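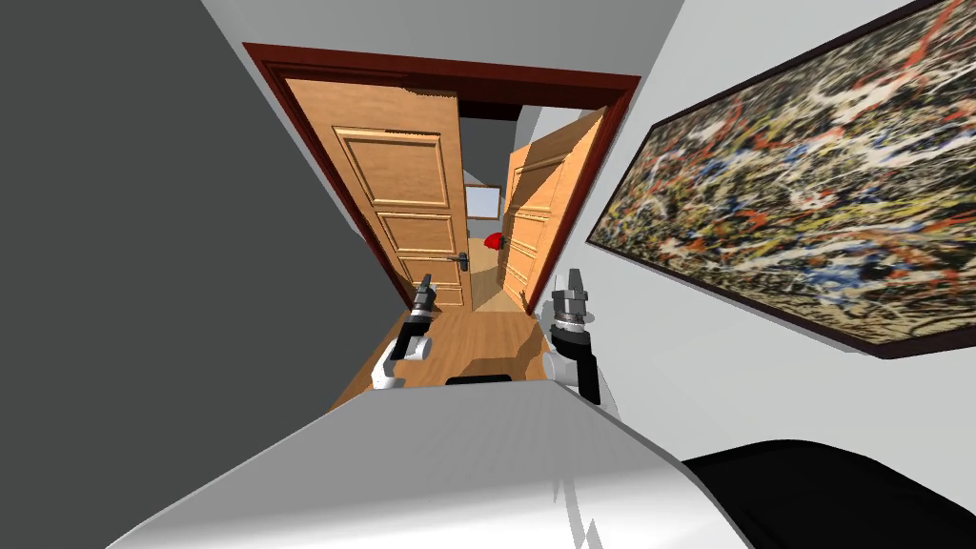
Anyone who has pushed a cart through a double door knows the second door is the one that gets you, a visitor called from the back of the room, and she wanted to know if the robot had the same trouble. The presenter said it did. That set the tone for the open day at Torkudden, which was more candid than most I have been to.

The product on show was Reroton, a simulator for planning how a two-armed mobile robot gets through a building. It is made by Elline, a small software firm. You load a floor plan, pick a robot, and drive it by hand or let the planner try. I went because we may need something like it at work, and I got a seat at one of the stations for most of the afternoon.

**Setup**

The install was already done, so I can't rate that. Loading a house with furnished rooms took 3 minutes on their machine. The menus are clear, though the font is small.

**The door task**

The standard demo is a pair of paneled wooden doors with a lever handle on the left one. The view can be set to ride with the robot, looking out over its white body with an arm on each side. I found this hard at first. The view can sit at a steep tilt, with the door frame running on a diagonal, and I kept steering the wrong way. There is a key to level it, and I wish it were the default.

Once I had the hang of it, the grippers were easy to place. Each arm has its own speed setting, and you can freeze one while you move the other. The planner is slower than I am but bumps into less.

**What I liked**

- Lighting and shadows on the floor look good enough to test a vision system against.
- Runs can be replayed from any point.
- The manual is 200 pages and has an index.

**What I didn't**

- Contact between gripper and handle feels stiff - more like magnets than fingers.
- The license covers five seats, with no smaller option.
- Undo only works on the floor plan. It does nothing for arm moves.

The coffee was fine and parking was free. Elline says a fix for the handle contact is due in January, and I've asked for a trial copy once it is out. Until then I'd give Reroton a 3 out of 5.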